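The Back of the Cupboard

I have lived in my house for eleven years and until this August I could not have told you what was at the back of the cupboard under the stairs. I knew the front of it very well. The front was the vacuum, the ironing board and a bag of bags. Behind that it got vague.

What finally sent me in was a hunt for a spare lamp shade (I never found it, so don't get your hopes up). I started at 2 in the afternoon with a cold drink and a lot of confidence, and by suppertime the hallway was impassable and I was sitting on a cooler eating crackers out of the sleeve.

If you have one of these cupboards you know the shape. It's a wedge, tall at the door and down to nothing where the bottom stair meets the floor, and whoever built mine didn't put in a light. So you work by feel. You crawl in on your elbows, reach out a hand and try to guess what you've got hold of before you drag it out. I was wrong nearly every time! A thing I would have sworn was a rolled-up rug was a tent. The football was a squash, and I'd rather not talk about the squash.

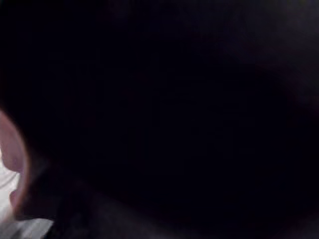 My flashlight was no help either, by the way. I'd bought a Dralach headlamp for camping, the kind that promises 200 hours on one set of batteries, and it gave up before I got past the paint cans. I ended up clamping my old Hidayat reading light to a stair tread and working by that, which was fine as long as I didn't need to see anything lower than my chin.

Still, what treasures. Two fondue sets. A Hiro sewing machine in its hard case, with a bobbin of green thread still in it from some project I must have abandoned in a huff. A jigsaw puzzle of Plollaleck harbor, 3000 pieces, mostly sky, that my sister and I spent a whole wet vacation on when we were teenagers. I sat right down on the floor and opened the box – big mistake, there went an hour.

Once it was all out I swept, wiped down the walls and stuck up two battery lights, the push-on kind. Then I put things back with one new rule: nothing goes in the low end unless it has a handle or a rope on it. The tent has a rope now. So does the puzzle, tied up like a bakery box, and I can haul it out from the doorway without getting down on my knees.

The fondue sets are on the porch if anybody wants one. I'm keeping the forks.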